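La lecture lente, verset par verset

Dans la paroisse de Graveck, un groupe se réunit le soir pour lire le livre de Ruth. La bibliste qui l'accompagne a enseigné l'hébreu à Ernberg avant de venir s'installer dans notre région. Elle a accepté de répondre à mes questions.

Pourquoi Ruth ? « C'est un livre court, et on croit le connaître. Les gens se souviennent de la belle phrase, "ton peuple sera mon peuple", et ils oublient qu'elle est dite sur une route, par une veuve à une autre veuve. »

Le groupe compte 12 personnes. Elles ont mis presque 17 soirées pour arriver à la fin du deuxième chapitre.

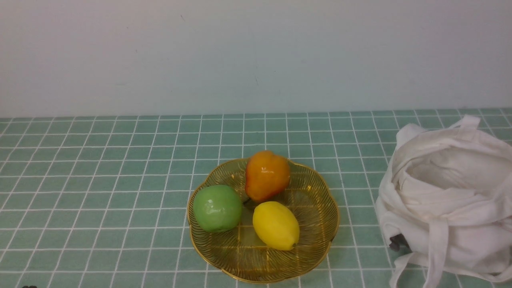

Je lui demande si cette lenteur ne décourage pas. « Au début, oui. Quelqu'un m'a dit qu'à ce rythme il ne verrait jamais les Prophètes. Mais quand on s'arrête sur le mot hébreu hesed, que nos bibles traduisent par bonté ou par fidélité, une soirée passe très vite. »

Elle insiste sur le glanage. La loi du Lévitique demande de laisser au pauvre et à l'étranger le bord du champ. « Booz obéit à cette loi, et ensuite il donne davantage. Je trouve important que le texte montre les deux choses. »

Chacun vient avec sa propre traduction, et l'on compare avant de discuter. La prière vient seulement à la fin, et elle est brève.
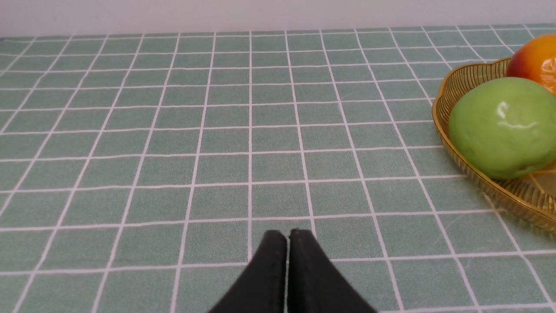 Quadrillage blanc sur fond vert pâle.

Après Ruth, le groupe souhaite lire Jonas. Un autre cercle pourrait commencer à Flaltov en septembre. « Je préfère qu'ils choisissent eux-mêmes le livre, me dit-elle. Moi, j'apporte le dictionnaire. »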